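Dye notebook, Trevmont shed
Tuesday, started 11 a.m., kettle on twice already

Okay, picking up where I left off with the kitchen-scrap dyes. The red cabbage batch from June has faded to a sort of dishwater gray on the windowsill, which I'm sad about because it was such a pretty blue to begin with! The half I kept in the drawer still looks fine, so light is the culprit and I'm not going to fiddle with the recipe.

New yarn this time. It's the Makori undyed wool, 50 gram skeins, and it smells very much of sheep. I soaked one overnight with a squirt of dish soap and it still floated when I came in, so I pushed it under with a saucer and gave it another hour. If you're using this yarn, start the soak earlier than you think.

Mordant

Alum, same jar as before. I weighed out 11 percent of the dry fiber weight (5.5 grams for the one skein) and dissolved it in a mug of hot water before it went in the pot. Last time I tipped the powder straight in and got blotches, lesson learned. Held it just under a simmer for an hour, lid on, then let it cool right in the pot while I ate lunch.

Eggplant skin is up next. I've read that it gives purple, I've read that it gives tan, and one Petden dye group handout says don't bother. I want to see for myself, one pot plain and one with a splash of citrus juice, since cabbage swings pink with acid and I'm hoping this does too.

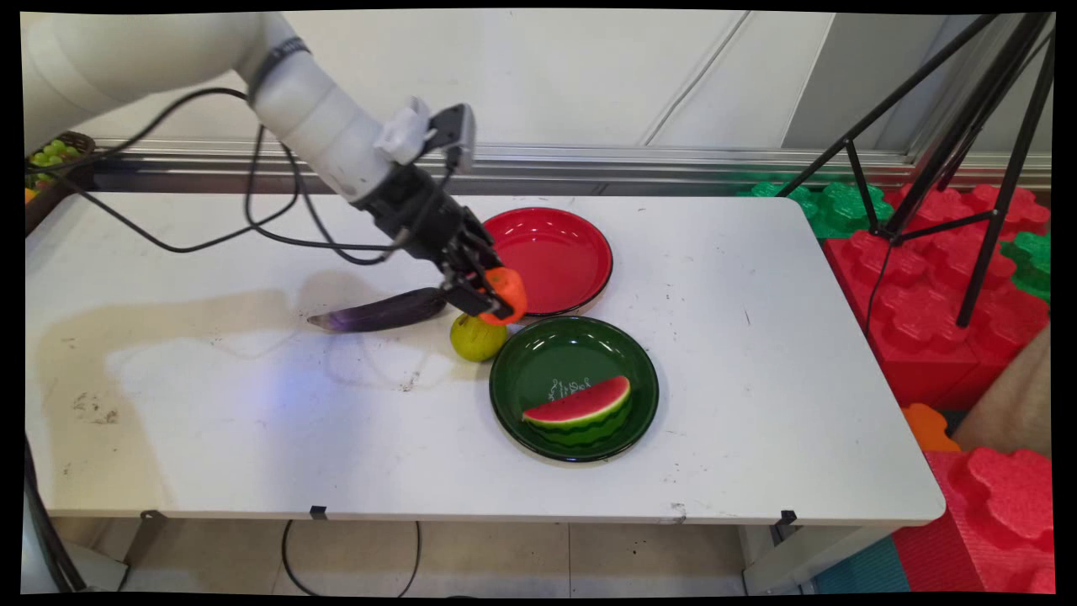 Eggplant pots

Peels only, into 1000 ml of water, split between the two small pans after simmering. The liquid came out a weak brownish mauve, nothing like the skin. Juice went into pan B and it turned noticeably pinker, hooray! Pan A just sat there looking like tea.

Yarn in both at 57 C by the Nonilix thermometer (the probe one, the glass one is still missing, if you have it please put it back on the hook). Forty minutes, stirring when I remembered.

Results so far: A is beige with a bit of gray in it. B is a dusty pink while wet, and I love it, but I rinsed a short end in tap water and most of the pink went down the sink. So much for that. I've left the rest of B unrinsed and hanging over the bucket.

To do
Wash test on both once they're dry
Cover half of each with foil and put them on the windowsill next to the cabbage
Onion skins next week, the bag is full and it's shedding everywhere
Buy more alum, the jar is down to the last scoop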